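## 3. Sealing Your Countertop

Thank you for choosing the Penner stone care kit! If you have never sealed a countertop before, please don't worry, it's a pleasant little job for a quiet morning, and most of the time goes to waiting (so put the coffee on first, and keep it well away from the stone).

You will need the bottle of Penner sealer, the two soft cloths from the kit, and a mild dish soap.

1. Take everything off the part of the counter you plan to seal, and wash it with warm water and a drop or two of soap.
2. Rinse, dry with a clean towel, and leave the stone alone overnight.
3. Shake the bottle gently and pour a small puddle, no bigger than a pancake, near the back of the counter.
4. Spread it toward you with the first cloth in slow, overlapping circles, working on one small area at a time.
5. Wait 11 minutes. The surface should still look a bit shiny.
6. Buff with the second cloth until you can't feel any drag, then move along to the next area.

> **Caution:** Never let the sealer dry on the stone. If it turns hazy, dampen the cloth with a little fresh sealer, rub the spot again, and buff right away.

> **Note:** Dark, polished granite drinks up much less than pale stone does, so go easy with the first pour. You can always add more!

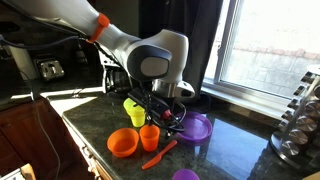 *Fig. 3. Dark green speckled granite countertop.*

7. Let the counter rest for 44 hours before you set anything wet or oily on it. Dry plates are fine after the first evening.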